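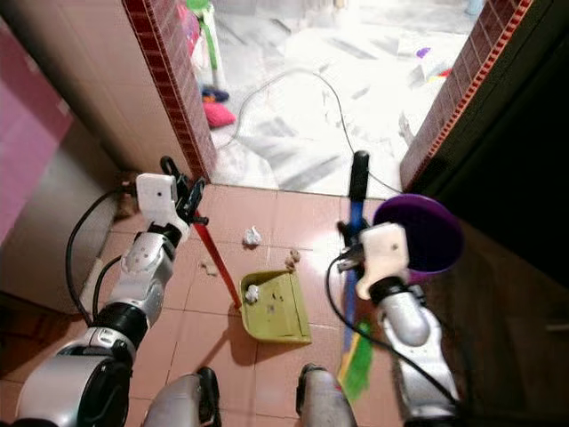 Nurnell Course Notes, Unit 4: Working Safely Around Long-Handled Tools
5 min read
Home Units Readings Lab Hours Contact

The rule I would most like you to carry out of this unit is the plainest one in the Wornow handbook – know where the far end of the tool is before you let the arm move. We spend so much time in the early weeks on the gripper itself that it is easy to forget how much reach a tool adds. A broom is a lovely teacher here. With a red handle slanting down to the dustpan from one gripper and a blue one standing nearly upright in the other, each arm has a good deal more to keep track of than its own joints, and a doorway with pillars leaves little room for a careless swing. So please measure the tool as held, and write that length on your Queiroz sheet.

Cables come next, and I do go on about them, I know! Look along both arms and across the floor, and follow every cable with your eyes before you start. Any slack that could meet a handle gets tied back.

For the lab, keep 41 inches clear on every side, and stop the run if anyone steps inside it. Bring your sheet to room 53. The Clemer reading is optional, though I am fond of it.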